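Butter temperature and the laminated dough problem

My croissants leaked for most of the winter. By leaking I mean that at twelve minutes in the oven there was a pool of melted butter on the tray, and the bottoms were frying in it. The tops looked fine. Cut open, the inside had a bready crumb in the middle and a couple of large caves near the crust. I kept a log, which I will summarize here for anyone with the same fault.

The recipe is the one I have used for years and I did not change it. Bread flour, milk, a little sugar, salt, yeast, and a butter block rolled in with three single folds. The only things I varied were the temperature of the butter at the first fold, the rest time between folds, and the proofing temperature.

Butter first. Most recipes say the butter should be "cold but pliable," and leave it at that. The test I use now is to bend the block over the edge of the counter. If it cracks, it is too cold and will break into plates inside the dough. If it bends and leaves a greasy shine on the paper, it is too warm and will smear into the flour. What you want is a block that bends without cracking and stays dull on the surface. In my kitchen in January this took up to 51 minutes out of the refrigerator, which is a lot longer than I had been giving it.

Cracked butter is easy to miss. The dough covers it, and you only see faint marbling under the surface, like a map of small islands. Each island is a place with butter, and each gap between islands is a place where two layers of dough have touched and will fuse. The fused parts give you the bready middle. The thick plates melt before the dough around them sets, and run out. So both of my faults had one source, and I had been trying to cure them separately.

Corina Husar, who baked for a hotel before she moved into office work, looked at my log and asked why the dough had no temperature written next to it. I had been measuring the butter and ignoring the thing it was wrapped in. The two need to be equally stiff. Press a finger into each through the wrap, and the dents should be about the same depth. If the dough is softer, it slides off the ends of the butter when you roll, and you get empty dough at both ends and a hump of butter in the center.

After that I chilled the dough flat, on a tray, already rolled close to its final size. A ball of dough chills from the outside and the center stays warm for hours. A flat slab evens out much faster.

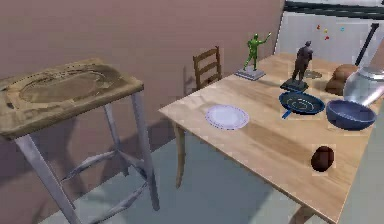

The rest between folds I had at twenty minutes, taken from a recipe card. It was too short for the gluten to relax, so the dough pulled back, so I pushed harder on the pin, and the layers paid for it. I now rest it for an hour in the refrigerator after each fold. If it still springs back when rolled, it goes back in for another ten minutes. I don't flour the top heavily, and I brush off whatever is left before folding. Dry flour between layers stops them from sealing where they should and shows up later as gray streaks.

Trim the ends before each fold. I resisted this for a long time on the grounds that it wastes dough. It does, a little. The trimmings can be stacked (don't ball them up) and baked in a muffin cup with sugar.

Proofing was the last part. I had been using the oven with the light on, and had never measured it. When I finally left a thermometer in there, it was well above the point at which butter starts to soften and weep. The dough was losing its layers before it was baked. I moved the trays to the hall closet, which is cooler, with a pan of hot water on the floor of it to keep the skins from drying. Proofing takes nearly three hours there. They are ready when the tray is shaken gently and the croissants wobble as a whole, and the layers can be seen from the side as separate lines.

Underproofed croissants also leak, which confused me. If the dough is tight, it can't expand fast enough, and the butter is squeezed out. A batch with perfect butter and a short proof looked nearly the same on the tray as a batch with broken butter and a long one. The cut side tells them apart: short proof gives a dense knot at the center with decent layers outside it, broken butter gives dense patches anywhere.

For the oven I start at 357 degrees with the fan on and don't open the door for the first fifteen minutes. My oven runs hot, so other people may need more. Color should be a good deal darker than most of us are used to. Pale ones go soft by lunch.

Gerrit Mahlangu wrote after the last post to ask about freezing. Freeze them shaped and unproofed, on a tray, then bag them. They keep for 2 weeks without much loss. After that the yeast weakens and the rise is uneven. Thaw overnight in the refrigerator and allow extra time in the closet – mine need most of the morning.

Results since February: no pool on the tray, a slight shine on the paper, and a crumb that is open from edge to edge on most of them. The end pieces are still irregular. I think that comes from my shaping, where I stretch the triangle by hand before rolling it up and probably pull too hard near the tip. Next batch I will roll half without stretching and compare them.

I also have a block of a higher-fat butter in the freezer to try. It should stay pliable over a wider range, and the bend test may need a different waiting time, so I will run that separately and post the log in March.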